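Play Food on a White Table: Gallery

Every toy kitchen range claims to be "realistic," and I have stopped taking the word on trust. Catalogs shoot this stuff under soft lamps with a wicker basket nearby. A plain white tabletop is less kind, and I think more useful if you are deciding whether to spend 50 dollars on pretend groceries.

The mix came out of a 61-piece lot put together from Dastelen and Gaillard sets, plus odds and ends. I am still not convinced anyone needs 61 pieces. Click through for the larger versions.

1. The wide spread

The green basket with the slots is the piece I would keep. It holds things, it looks like a colander, and it doesn't pretend to be more than that. The orange has its segment lines showing, so a child can at least tell what it's meant to be. As for the beige elephant lying on its side near the blue cup – every lot of play food seems to come with one animal, and the seller's list called it a "bonus." 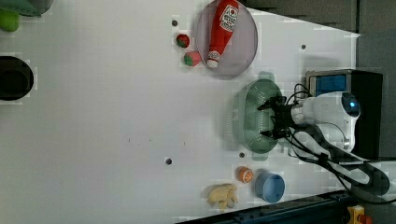 2. Ketchup on a plate

Dutano's catalog makes a lot of "true-to-life condiments." Fine, the ketchup bottle is red, the cap is white and the label does the job from a distance. It also takes up most of the plate when you lay it down, which leaves the two little red pieces sitting out on the table beside it. I'd call the upper one a strawberry or a cherry tomato, depending on the day. The plates themselves are see-through enough to look gray or pink according to the light, and I can't say I love either. 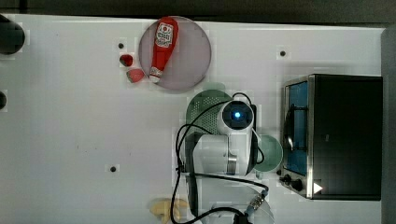
Ketchup bottle on the round plate, green colander piece below.

The full list for the lot is on the Teltuvside page, along with the asking price. Read the piece count twice before you order, as the cups and plates are included in it.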